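Sorting rules, and who they are for

20 Sep 2020

I have now read the Wistida handling guide twice, all the way through, which I suspect puts me in a small club. It came out in August and people keep sending it to me with a note saying something like "finally!" I don't share the feeling. I'd like to explain why before it gets copied into every purchase contract in the business, the way the last one did.

The guide covers robot arms that pick up and put away mixed household items on a shared bench. It has 730 numbered clauses. I went through them with a pencil and marked the ones a person standing at the table could use during a working day. Most of my margins are blank. There are pages on the color of the binder the log is kept in, and a whole annex on how to number the annexes. There is one paragraph on what to do when an item has rolled onto its side.

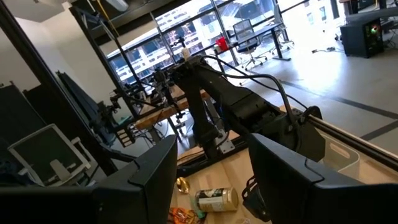
That paragraph, clause 5, says the items "shall be presented in a stable and repeatable orientation." Fine. Presented by whom? If a person has to stand every jar and can upright before the arm is allowed near it, then the person is doing the hard part of the job and the arm is doing the carrying. I have nothing against that as a way to work, but then the results should say so. When Skelport puts out a success rate, I want to know if the table was laid out by hand first, and how neatly. The guide doesn't ask for it.

Cables get the same treatment. Clause 18 wants them "suitably managed." I have sat through two long calls about the word "suitably" and came away with no idea what anybody meant. Give me a bend radius. Give me a clearance from the joint at full reach. Tell me that a cable which crosses the arm's path gets tied back before power goes on, and I'll do it, and so will everyone else, and it can be checked with a tape measure.

What counts as a mixed bench

The people who wrote the guide seem to have pictured a table with a row of matching boxes on it. The test set in the annex is all cartons. Cartons are easy! They have flat sides and they stay where you put them. A kitchen drawer is mostly spoons, and spoons are miserable: thin handles, shiny bowls, and they lie so flat that a fingertip has to come within a hair of the tabletop to get under one. Soft packets are worse in their own way, as they change shape when you squeeze them.

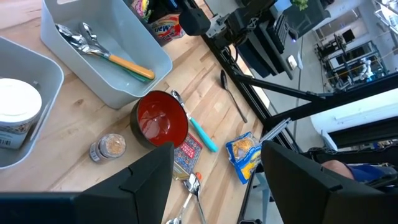

Spoons, a bowl, a jar on its side and a crumpled snack bag, with the bins at the back.

Under the Wistida wording, a bench like this one would be scored exactly the same as a bench of cartons. One number at the end, no breakdown by item. Kairys did the same thing in its own house rules and then spent a year arguing about why two sites with the same arm got such different scores. I'd have started by asking what was on the tables.

My own rule is dull and it works. Write down every item by type before the run. Write down how it was lying. Score spoons with spoons and bags with bags, and never average the two. It adds a few minutes and people grumble about it — I grumble about it — but you can read the log a month later and know what it means.

I'd also like a plain rule for the bins. Which one is for what, who decides, and does a spoon handle poking over the rim count as put away? I've seen that last question settled three different ways in one afternoon, each time in favor of whoever was keeping score.
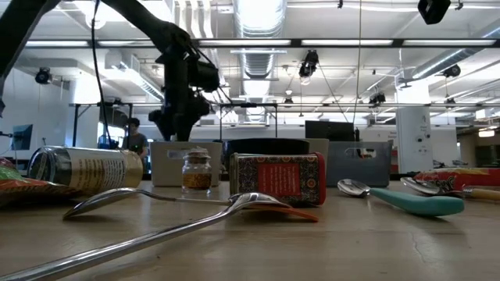 What I would keep

Some of it is good. Clause 212, on where a person may stand while the arm has power, is clear and short and I would sign it today. The stop button section is sensible too, apart from the part that wants it tested "periodically" (every morning, please, and write the time down).

The Ziston draft that went around before this one had 2053 words in total. I printed it on both sides of a few sheets and stuck them up where I could see them from the bench. It had gaps, plenty of them, but I followed it. The Wistida guide is in a drawer. If the next version is longer again, it can go in the same drawer, and I'll go on using the sheets on the wall.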